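Slide 1 — hello

Hi everyone, thanks for picking the session right after lunch. I'm going to talk about one cell, the door-opening one at Fluvside, and how we keep it running. We call it Juvari. No theory, just the bits I wish I'd written on the wall in my first week.

Slide 2 — the sim comes first

Every change goes through the simulated cell before we touch the real arm. New pads, new finger spacing, a different approach angle, all of it. I load the cabinet, park the gripper in front of the doors with the fingers open, and look at it from the wrist view. (Pause and let people look.)

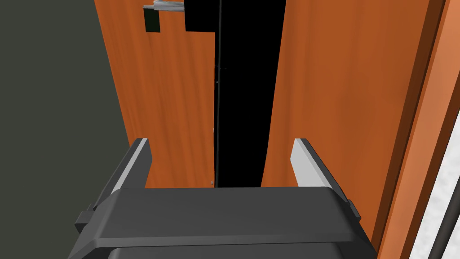

Daryna Zinchenko
Cell maintenance lead, Fluvside

Look at the pale pads on the inner faces of the fingers. On the real gripper those are what wear out first, and they're the thing I check every morning before my tea. We swap them every 296 door pulls. I used to stretch it further and I paid for it — one very long Sunday chasing a slip that I was sure was software.

And the handle, that silvery bar up at the top. From this close the wrist view only gets part of it, so we take the handle position from further back and hold on to it for the last stretch. If you do one thing after this talk, check where your last good look at the handle comes from.

Slide 3 — wrist checks

Power off, arm locked, then go round the wrist bolts with the torque driver. Wipe the pads with a dry cloth. Open and close the fingers 50 times with nothing in them and listen. A click on the way out is nearly always grit in the slide. (Do the click noise. It got a laugh at rehearsal.)

Slide 4 — putting it back

Re-zero the fingers, then run the short test, 28 pulls, left door only. If the zero has drifted, don't fix it in the config file! Find out what moved. Ours was a loose dowel under the base plate and I'd been editing numbers round it for weeks.

Slide 5 — questions

Somebody will ask about the Dumotico pads. Yes, we tried them, lovely grip, they left marks on the bar. Checklist is on the handout, spare copies by the door.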